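Febrero, casi medianoche

Hoy por fin me puse con la ropa, después de tres semanas diciendo que mañana. Empecé a las cuatro de la tarde con un café y la radio puesta, convencida de que en una hora lo tendría listo, y me dieron las ocho sentada en el borde de la cama con una blusa en las rodillas, acordándome de la boda en Rutherford y de lo mucho que llovió. Así no hay quien avance, pero qué tarde más agradable, la verdad.

Sosina me llamó a media faena para contarme que ya tiene las llaves del piso nuevo, en el número 181, y que el armario es diminuto. Me reí, porque yo le había guardado una bolsa entera de cosas mías (la falda azul que tanto le gustaba, dos chaquetas, el abrigo gris que me queda enorme) y resulta que no le cabe ni la mitad. Quedamos en que viene ella, se prueba lo que quiera aquí en casa y lo demás se lo llevo a Dardo para el ropero del barrio, que siempre le falta ropa de entretiempo.

También llamó mamá, y con mamá nunca son cinco minutos. Me preguntó si seguía doblando como ella me enseñó, en rectángulos, con las mangas hacia dentro, y le dije que sí, que en esa colcha de los adornos blancos, que es tan suya, no me atrevería a hacerlo de otra manera. Luego me tuvo media hora con lo de la rodilla de mi tía y con el precio del aceite. Colgué con la oreja caliente y volví a lo mío: los colores a un montón y la tela blanca de lunares negros aparte, que a esa le tengo cariño y quería doblarla con calma.
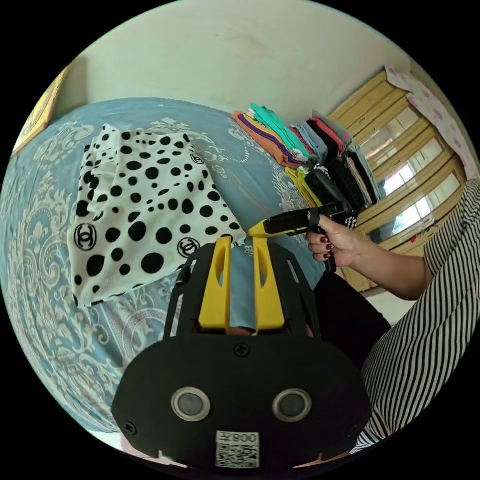
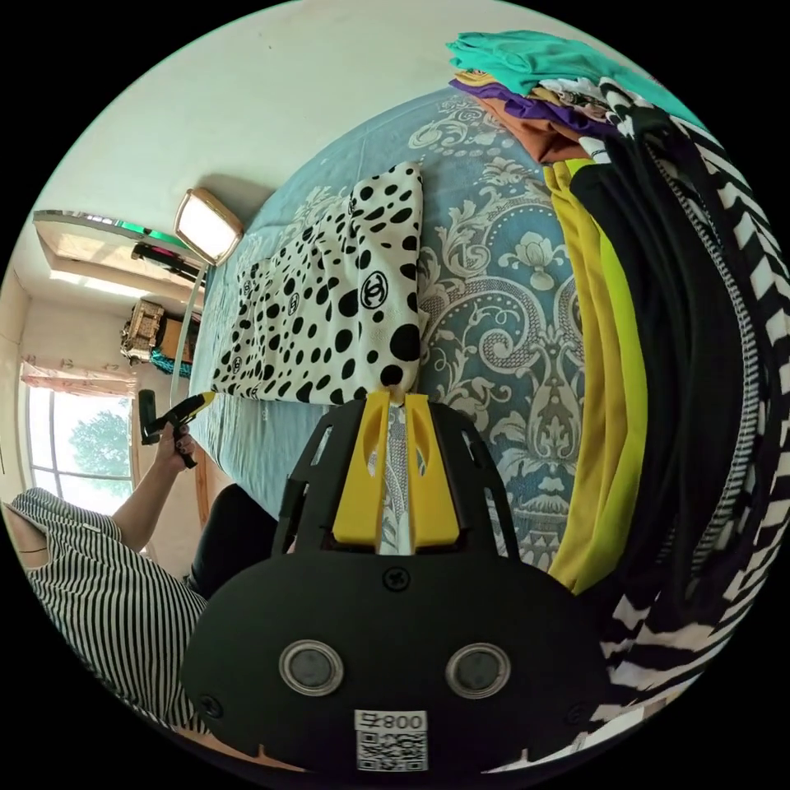

Me queda por decidir lo de los abrigos, que es lo más difícil, porque cada uno me parece imprescindible en cuanto lo tengo en la mano. Ivars dice que con 100 euros arreglamos el forro del verde y el cierre del marrón, y que sería una pena soltarlos ahora. Puede que tenga razón. Él no tira nada, todo hay que decirlo, y en el trastero guarda unas botas de cuando vivía en Dinberg que ya no se pone ni para regar.

Cené tarde, una sopa de sobre y pan con queso, de pie en la cocina. Tengo la espalda molida y todavía no he sacado la cesta de los calcetines. Mañana, si no se me va la mañana en recados, compro bolsitas de lavanda y unas perchas finas, y por la tarde le escribo a Dardo para ver a qué hora abre.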